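Help wanted: setup and tidy-up person for our rooms in Trarnstead

Hi! I run Nguyen-Tran, a small outfit that rents out furnished work rooms by the day, and I need one more pair of hands. It's mostly resetting rooms between bookings: wiping down the big white tables, checking that the desk phone works, getting cables off the floor and coiled up before somebody catches a foot.
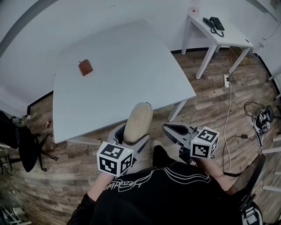
You'd also be my lost-and-found person. Wallets, chargers, single gloves (so many gloves in December!) all get bagged, labeled and put in the office drawer the same day. We have 13 rooms and you'd do a few each shift, starting at 3 p.m.

Pay is $159 a shift. No experience needed, but you should be okay with lifting chairs and mopping. Drop a note at the Pastadow Street office and tell me which afternoons you're free.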